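Robótica de servicio II
Tema 6. Fallos en simulación: el caso Wanyama
Apuntes de la profesora Karine Simard, revisados el 26 de julio

6.1 Punto de partida

En el tema anterior vimos cómo se entrena y se evalúa un manipulador de dos brazos en un entorno doméstico simulado. Este tema se dedica a un solo incidente, el del proyecto Wanyama, en el que un controlador que había pasado todas las pruebas empezó a meter el antebrazo derecho por encima del borde de la mesa mientras trabajaba con el izquierdo. El simulador era Peno, versión de marzo, con el planificador Skomby.

La tarea era sencilla: recoger una pieza de vajilla con la pinza izquierda y dejarla en otro punto de la mesa. El brazo derecho no intervenía y debía quedarse en reposo, pegado al cuerpo. Se ejecutaron 2.281 episodios y el sistema dio por buenos 1.776.

6.2 Qué se detectó

Erasto Swai, al repasar los registros de los episodios aceptados, encontró 137 en los que el antebrazo derecho había entrado en la zona de la mesa. En ninguno saltó la parada de protección. El criterio de éxito miraba solo la posición final del objeto, así que un episodio con contacto contaba igual que uno limpio.
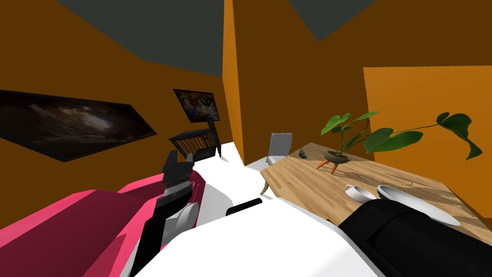

Rosário Sampaio repitió después una parte de los episodios con el registro de contactos activado. Las fuerzas llegaban hasta 251 N en el antebrazo, muy por encima del límite fijado para la tarea. En un robot real eso supone vajilla rota, y con una persona sentada a la mesa, una lesión.

6.3 Causas

El análisis separó dos causas, que conviene no mezclar.

Primera: la geometría de colisión. El modelo visual del antebrazo y el modelo de colisión que usaba Skomby no coincidían. El segundo era un cilindro más corto, heredado de una versión anterior del robot, y el planificador consideraba libre un espacio que estaba ocupado. El motor físico sí tenía la geometría correcta; por eso aparecían fuerzas de contacto que el planificador no había previsto.

Segunda: la postura de reposo. Al reiniciar un episodio, el brazo derecho partía de la última postura del episodio anterior. El error se acumulaba — poco en cada reinicio, bastante al cabo de una tanda larga.

6.4 Correcciones

Kiprono Kinyua regeneró la geometría de colisión a partir del modelo visual y añadió una comprobación al arranque que compara las dimensiones de ambos. Si difieren, la simulación no empieza. La postura de reposo se impone ahora en cada reinicio. Además, todo contacto no previsto de cualquier eslabón invalida el episodio, aunque el objeto termine en su sitio.

Gendmont, que iba a montar el controlador en su plataforma, aplazó las pruebas físicas hasta repetir la evaluación completa.

6.5 Para la práctica

Traed leído el informe de Mwanahawa Kombo (está en la carpeta del tema, léase sobre todo el anexo B). Cada grupo entregará:

— una tabla con los eslabones del robot y la geometría de colisión de cada uno;
— un criterio de éxito nuevo, escrito en una frase y luego en código;
— el registro de contactos de una tanda completa, sin filtrar.

La entrega es por grupos, pero la tabla de eslabones la firma una sola persona, que será quien la defienda en clase.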